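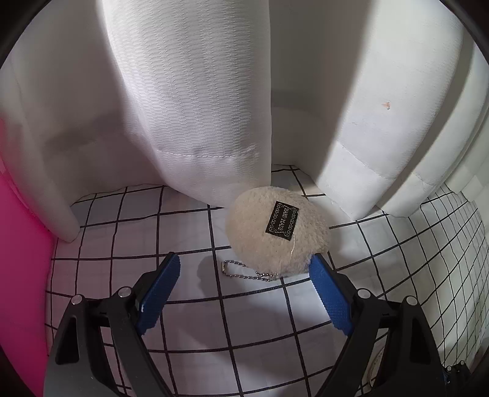
Uriel Bermúdez was already talking about pompoms when I sat down. He runs Nunell, a small online shop for keychains and bangles, and he still gets excited by a good bit of fluff.

"People want to squeeze them," he said. "Cream is my favourite — it goes with every bag going!" He likes a ball chain too, so you can take the charm off one bag and clip it on the next.

The shop opened in February with 18 pieces and now lists 149. Bangles came later, after customers kept asking for something to wear.

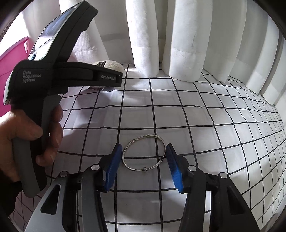 Reading time: 2 min

The adjustable ones are what he loves most. "You've got the dark pattern on one part, then it goes plain and thin, and then there's that little coil. I could look at the coil all day."

Does he wear them himself? "Two, usually. My sister has pinched the rest."

Next he'd like to try earrings, and he has a drawer of sketches at home on Cervantes Road. He showed me six of them on his phone before the tea arrived, and I'd have bought four.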